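Lavell Markets to Bring Evening Grocery Pickup to 36 More Stores

Company will also open 978 part-time positions and expand its tuition program

Lavell Markets announced today that it will extend evening grocery pickup to 36 additional stores beginning in April. Customers of those stores will be able to place an order by 4 p.m. and collect it the same evening, up to one hour before closing.

The service has been available at the company's Madar stores since last fall. Orders are placed through the Lavell website or by telephone. There is no fee on orders of $35 or more, and payments made with food assistance benefits will be accepted at every participating location.

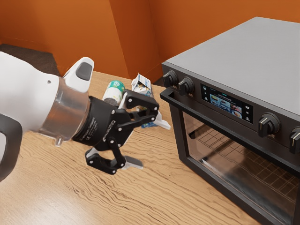 To staff the later hours, Lavell Markets will hire for 978 part-time positions in order picking, produce and customer service. Applications will be taken online and at store service desks. Employees who work an average of 20 hours a week will qualify for the company's tuition program after six months. The program pays up to $2,000 a year toward classes at an accredited college or trade school, and beginning this spring it will also cover the cost of high school equivalency tests.

Stores in Yilma and Lirnarus will be the first to begin the new schedule. Parking spaces for pickup customers will be marked near the main entrance at each location. Substitutions will be made only with the customer's approval, and fresh items may be returned at the time of pickup for a full refund.
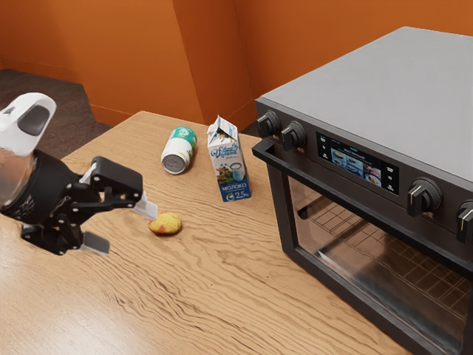
The Lirnarus Merchants Association said in a statement that it welcomed the longer pickup hours, which would help residents who work second shift, and asked the company to keep its delivery trucks off Main Street after 9 p.m. Lavell Markets has agreed to that request.

A list of participating stores and their pickup hours will be posted on the company's website before the service begins.

About Lavell Markets

Lavell Markets is a regional grocery company with its main office in Madar. Its stores sell fresh, frozen and packaged foods, household goods and pharmacy products.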